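A Visit to the Bamora Upholstery Works, Prustdale

The Bamora works holds two open days a year, one in spring and one in December. I went to the spring one, on 8 May 2024, mainly because I have a sagging couch at home and have been trying to decide whether to have it rebuilt or replaced. The other reason is that I grew up 20 minutes from Prustdale and had never been inside the building.

Getting there is simple if you drive. Take the Tallness road out past the grain elevator and turn left at the river. Parking is in the gravel lot behind the mill, and the overflow is across the street at the feed store. There is a bus from Tallness, but it stops at the top of the hill and the sidewalk ends halfway down. I would not want to walk it in winter.

Check-in was at a folding table just inside the loading door. Visitors got a paper badge, a pair of foam earplugs and a floor plan. Groups left every half hour. Mine was mostly retired couples, plus two students from the furniture program in Baloch who asked better questions than the rest of us.

The tour starts in the lumber room. Frames are made from kiln-dried maple and ash, and the boards rest on racks for a few weeks before anyone cuts them. The guide passed around two offcuts, one dried properly and one that had been rushed. The rushed one had a twist you could feel by laying it on the floor. Corner joints are doweled and glued, with a screwed block behind each one. Staples are used on the fabric and the webbing but not to hold the frame together. One of the students asked about plywood, and the guide said they do use it for arm panels and decks, where it holds up fine.

Next comes the spring room. This was the loudest part and the earplugs were needed. The works makes both eight-way hand-tied seats and sinuous spring seats, and the guide was fair about the two. A hand-tied seat takes one person most of a morning. A sinuous seat is done before the coffee gets cold, and for a lot of sofas it is good enough. What matters more, according to the man on the bench, is the spacing and whether the clips are lined with something that stops the squeak. My couch squeaks, so I wrote that down.

The cutting room is upstairs. Patterns hang from hooks on cardboard sheets, each one stamped with a model number, and the oldest go back to the years when the works supplied hotels. The current count is 1,463 patterns, according to the sign on the door. Plain cloth is cut in stacks, but stripes and plaids are still laid out one piece at a time so the lines run from the back down over the seat. That is why a striped sofa costs more to cover, and it also uses more cloth. The guide unrolled a wide blue stripe to show how much goes in the scrap bin. It was a lot.

After that we went through filling, where cushions are stuffed with foam, fiber, feathers or a mix. There were three sample cushions to sit on, and the group did not agree on any of them. I liked the foam core with a feather wrap. It does need to be plumped every day or two, and I know myself well enough to say that would not happen.

The last stop on the tour is the planning room, a small carpeted office with a large screen on one wall. Customers can look at colors and cushion styles there before ordering. We went through a set of reds, then greens, then a run of grays that all looked the same to me.
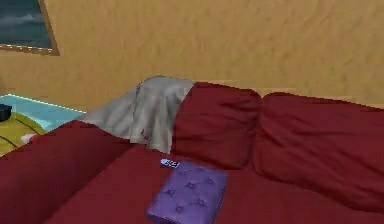

One of the reds in the planning room, with a light gray throw over the back.

The advice in that room was practical. Ask for a cloth swatch and take it home, and look at it in the morning and again under your lamps at night. Check the rub count if you have kids or a dog. Measure the front door, the hallway and any turn on the stairs before you measure the living room. Each year a few sofas come back to Prustdale on the same truck they left on – the works now builds several models with removable arms for this reason.

Lunch was served in the old dye house next door. It was chili, cornbread and a slice of sheet cake for a set price, and the line was long but moved. The walls have photographs of the mill during the flood and a payroll ledger under glass. At its peak the site had 300 people on the books. It now has far fewer, and a good part of the building is rented out as storage.

In the afternoon there were short demonstrations. I sat in on the one about button tufting, which I had assumed was only decoration. It also keeps the stuffing from sliding down inside the back. The button is pulled in with waxed twine and a needle as long as my forearm, then tied off with a slip knot. Visitors could try it on a practice panel. Mine came out crooked and loose, and I was told that was normal for a first one.

I also took my question about the couch to the repair desk. They ask you to bring photos and, if you can, to turn the piece over and take one of the underside. I had done that. The woman at the desk looked at the webbing and said it was stretched but the frame looked sound from what she could see. She gave me a price range for new webbing and new foam, leaving the fabric alone. It was less than I had expected, though pickup and delivery are extra outside the county. The wait for repairs was ten weeks.

The remnant shop is open to anyone on open days. Pieces are rolled and tagged by length, and most of what I saw was under two yards. Good for chair seats and pillows, not for much else. I bought a piece of brown wool for a footstool. They take cards, but the reader was slow and cash would have been quicker.

A few notes for anyone planning to go. Wear closed shoes, as they will not let you on the floor in sandals. The elevator is a freight elevator and runs only with a staff member, so tell them at check-in if you need it. Groups are capped, and the late morning ones filled up first. Restrooms are in the dye house, not in the mill. Strollers are not allowed in the spring room or the cutting room, but the lunch area and the shop are fine.

I left a little after three. The couch goes in for new webbing this summer.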